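Which order for Cedunitz?? Series, OVA, film

Posted in Anime & Manga Help, 2024-04-20

mollico_fan
Got the Cedunitz box set second hand and there's no booklet in it. Discs aren't numbered either, just different colours. Is the OVA before the telly series or after? Also there's a film, think it's a recap but the back of the box makes it sound like new stuff. Don't want spoilers for who pilots the Semwal. Subs only please, can't stand the dub.

hernley16
Series first, all of it. Then the OVA, then film. The OVA opens right after the last episode, so you'd wreck the ending if you put it on first. Film is mostly recap with new bits in the last half hour, they redrew the harbour fight and it looks loads better.
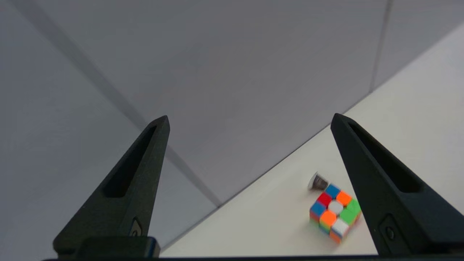
Skip the clip episode in the middle of the series, it's only old footage with the captain talking over it. You'll know it when you get there. Oh and the subs on the OVA run a bit late on my set, about 16 frames, no idea if they fixed it on teh later pressing.

tapedeck305
just watch it however, its not that deep. I saw the film first on a knackered old tape and was fine

quietpanel
Mostly agree with the first answer but don't skip the clip episode. There's a new scene after the credits, short one, and the OVA refers back to it. Took me two goes through to notice. The manga goes a different way completly after the second volume so leave that till last.

mollico_fan
Cheers, series first then. Will sit through the clips.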